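4.2 Hand-held grippers under review

The Plinel kit is sold as a pair of hand-held grippers with a cable for each hand. We took delivery in April and used it for the cloth tasks in this study, alongside the older Karkthorpe set covered in Section 4.1. The operator stands at a table, holds one gripper in each hand and works on the fabric directly. In all we recorded 3,311 episodes with the kit over 19 working days. Most were short folds of small items, and 32 episodes were dropped during review.
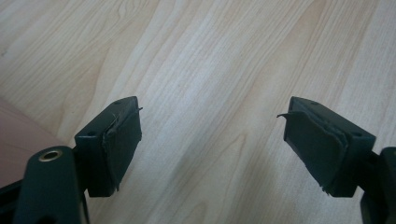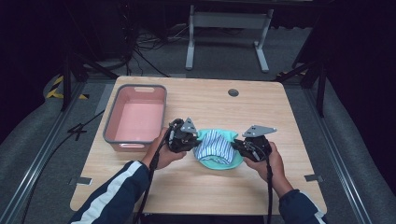

Figure 3. Hand-held grippers at the cloth table: finger pads at close range, and a two-handed task with folded fabric.

Pad wear was the main running cost. The rubber on the inner faces of the fingers frays at the lower edge and lifts near the top, where it can curl into the gap. A lifted strip can catch on thin cloth and spoil a release. The supplier, Sutherland, sells replacement pads in packs of 60 and suggests changing both fingers at once. We followed that advice after the first week.

Setup was simple enough. The Prerport software found both grippers without manual pairing, but calibration had to be repeated whenever a cable was unplugged. Operators asked for longer cables and a lighter body. We did not test the wireless version, which went on sale on 9th May, after our recording had ended. Grip force was left at the factory setting for all tasks reported in Section 5.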